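Galleries > Home and Laundry > Folding Week

Folding Week: the gallery

Last updated: a Wednesday in November

Well, we did it! After two years of saying we should really do something about the laundry, we finally gave it a whole week, and I took pictures most days (some days I forgot, sorry). If you've followed the Brasatden pages for a while you'll know I have opinions about folding. If you're new, hello, you'll find out soon enough.

The plan was simple. Take everything soft that had piled up, sort it, fold it on the bed, and put it away in a fashion that a normal person could find again. Shirts, towels, pillowcases, the odds and ends that never match anything. I started the list on paper and moved it to the Skenemton app around lunchtime the first day, when the paper went through the wash in somebody's pocket - mine.

A word about beds before we get going. I will always fold on a bed if there's one to be had. A table is the right height, I know, my back tells me so, but a table runs out on you. You spread one sleeve and the other one is hanging off the side, and then the whole shirt goes. On a bed you can throw the thing down any old way and it stays where it landed while you think. The only trouble is that a soft mattress gives under your hands, so your nice straight crease comes out a bit wavy. I've made my peace with wavy.

Nkrumah Osei does not fold on beds. He folds standing up, against his chest, chin down on the collar, and he's done before I've found the second sleeve. We timed it once and I'm not printing the result. He did write up his method for the Girnivent newsletter, and I've put it in the list at the bottom for anyone who wants to feel slow.

So, the first pile. I went in thinking whites first, then darks, then colors, like my mother did. That lasted until I noticed you don't sort by color for folding, only for washing, and I was just making three piles out of one. So I went by shape. Flat things with flat things, anything with sleeves in the next heap, and then a heap for whatever I was afraid of (fitted sheets, you know who you are).

The blues are where I slowed down. Cotton that has been left in a heap doesn't want to be flat again, and you have to sort of talk it round. Find an edge, any edge. Lift that, let the rest hang, and see which way it wants to fall before you decide what's the front. I spent far too long on these and enjoyed every minute of it. 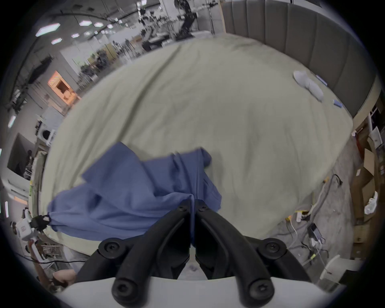 Blue cotton-like cloth on the pale gray-green sheet, all folds and ridges, with one flap up. White pillow over by the gray headboard.

I love that sheet, by the way. Pale gray-green is a wonderful color to fold on. Dark things show up on it, white things show up on it, and you can see every last bit of lint, which I suppose is good or bad depending on how you feel about lint. I'd been using a striped one at my place and kept lining up my folds with the stripes and then wondering why everything was crooked. Plain sheets from now on!

And a headboard with some padding to it is a real help too. The channel kind, with the stitching running up and down, is my favorite. You can lean a stack against it and the stack doesn't slide. I've tried the same with a bare wall and ended up picking towels off the floor.

Now, for those who wrote in asking what I do with crumpled cotton once I've got hold of it, it goes like this:

Pick up two corners if you can find them. If you can't, pick up two anythings.
Give it one good shake. One! More than that and you're just airing it.
Lay it down away from you and pull toward yourself.
Run the side of your hand over it from the middle out.
Fold in half the long way, then in thirds.

If it still looks bad after that, roll it. Rolled things always look like you meant it.

Towels got their own afternoon. I counted, because I'd promised on the group page that I would, and there were 17, of which 4 were the good ones that don't get used. I have moved the good ones to the front of the shelf so that they will get used. We'll see. I give it till New Year.

Pillowcases I do in a stack, all facing the same way, with the open end at the back. My aunt used to put the whole set inside one of its own pillowcases and I did try it this time. It looks lovely on the shelf, like a little parcel, and then you need one pillowcase at six in the morning and have to unwrap the lot. So I've gone back to stacks.

The fitted sheets I'm saving for another page. I folded one of them. It was fine. The others are in a Ragnarsson box with the lid on, and there they'll stay until I'm feeling braver (or until somebody comes to visit and we need a sheet).

Last thing, since a couple of you asked about steaming. I don't, for everyday cotton. I fold it a little sooner and press it with my hands, and the pile on top does the rest overnight. Linen is another story, and so are good shirts, and for those I'd go and read Nkrumah's piece, where he's much stricter than I am and probably right.

More pictures when I get through the sock drawer. If you have a good way with odd socks, please write, I've got a bag of them and I'm not proud.

Recent in Home and Laundry
Standing up straight: Nkrumah Osei's way with shirts
Ragnarsson boxes, lids and what fits in them
Striped sheets and crooked folds
Sorting by shape, a follow-up
The Skenemton list, and how I set mine up
Towels: thirds or quarters?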